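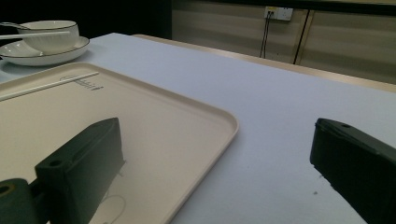

Halina asks if the paste was maybe too warm when I weighed it, and that I should repeat it at 20 degrees before I blame the flour. She is right to ask. I did not write down the temperature in the first batch.

Home | Notebook | Recipes | Members

October, 16:40. Wheat starch paste for the Watska map repair

Batch 2. Flour from Tarnley, 20 g, water 348 g. I mixed it cold and left it to stand before heating. On low heat it became thick very suddenly, so next time I must stir from the start and not look at the phone. Strained two times through the fine sieve. Still some small lumps, which I don't like.

Test strips on the Lebrun paper: the join holds, but the strip curls to the pasted side. Gun-woo thinks I put too much paste and that the grain was crossing. I checked the grain and it was crossing in two of the strips. My mistake.

Pressing: 700 g weight for the thin strips, 900 g for the heavy ones. Blotters changed once, after the coffee.

To do:
- batch 3, more water, write the temperature!!
- ask Soon-im how long she keeps the paste in the fridge, mine smells sour
- cut new strips, all with the grain
- no paste on the real map until the curl is gone

3 comments | 1 share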